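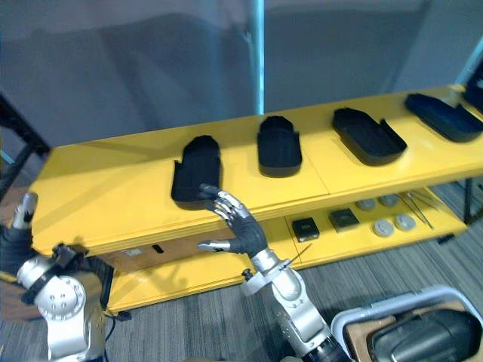

About Nestgate

Nestgate is a calibration and repair workshop for weighing equipment. We service bench scales, platform scales, counting scales and crane scales for food producers, pharmacies, post rooms, scrap yards and schools. We do not sell new equipment and take no commission from those who do.

The firm was set up by Indira Joseph and Povilas Kuusk, who had both worked in the service department of a scale maker and wanted to go on repairing models that had been dropped from its support list. The first workshop was a single unit with one stone-topped bench. We now have 18 staff and two temperature-controlled rooms, one for masses up to 60 kg and one for heavier work.

What we do

Calibration is carried out on site or at the workshop. On-site visits include an eccentricity test, a repeatability test and a linearity test at no fewer than four points across the range. Results are given as found and, where an adjustment has been made, as left. Both sets of figures appear on the certificate.

Repairs cover load cells, indicators, pivots, knife edges, flexures and power supplies. Mechanical scales are accepted. Parts that can no longer be bought are made in our own machine shop, run by Rafferty Oyelaran, from drawings we hold on file. The archive has 1,962 drawings and service sheets at present, a large share of them from the Matoušek workshop, whose papers we took over when it closed. Customers may ask for a copy of any sheet that relates to a scale they own.

Reference masses

Working masses are checked against our reference set every August, and sooner if one has been dropped or shows wear. The reference set itself goes to an outside laboratory and is not used for daily work.

Records

Certificates are kept in Dulteo, our online record store, for as long as the customer holds an account. Older paper certificates can be scanned on request - please allow two weeks. Rochelle Greenberg looks after accounts and access.

Visits and deliveries

Scales can be left at the goods entrance from 8 am to 4 pm. Please remove pans and loose weights, wrap them separately and lock the beam or transit screws where fitted. Scales that have been used with chemicals must be cleaned first and come with a signed note saying what they were used for.

Questions about quotes and site visits go to Xiomara Ostrowski in the service office.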